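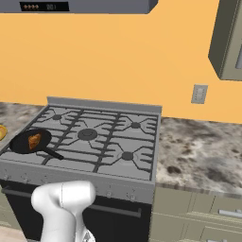

Emiko Murakami

Drernley Kitchen Pack, for the Jeltarcombe teaching desk

A practice kitchen for people who teach robot arms by remote control. You hold the hand controller, the white arm on screen copies you, and the frying pan on the range puts up with whatever you do next. Dinner is rendered, so it can be ruined any number of times – my own tally is not for publication.

Every attempt is saved as a demonstration. Keep the good ones, bin the rest, and try not to look at the ratio. Most people need around 300 before they stop steering like a supermarket trolley.

In the pack: 5 cooking tasks, 506 sample demonstrations, and a replay viewer that shows your hesitations at full length.

Works with the Takeda and Brovton hand controllers. Mouse steering is supported – I can't recommend it.

Updated 07/06/2020. Licences are per desk.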